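The Lindwood open day ran from noon, and by 3 the line at station 164 reached the windows. Visitors were told to stay behind the yellow tape. Most of them did.

The unit had been assembled at Vevard and shipped with a service limit of 500 hours. It had passed that in February. The technician from Ackah had written this on the log sheet, initialed it, and gone back to adjusting the thumb torque.

"Does it know we're here?" a woman asked.

"It knows there is something at arm's length," the technician said. "It keeps a distance map."

"And then what?"

"Then it waits for a command."

She considered the hand. A man in a striped shirt leaned in past her and raised his own.
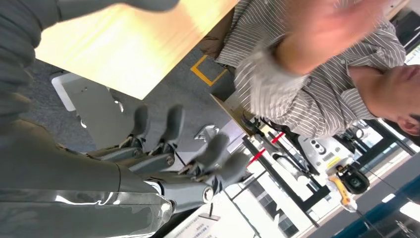 The hand at station 164, Lindwood open day.

The technician checked the console. No command had been sent. The distance map showed one object, close, and beside it a field the manual listed as reserved. The field had always read zero. It now read 1.

He wrote the time on the log sheet — 3:20 — and left the next column blank.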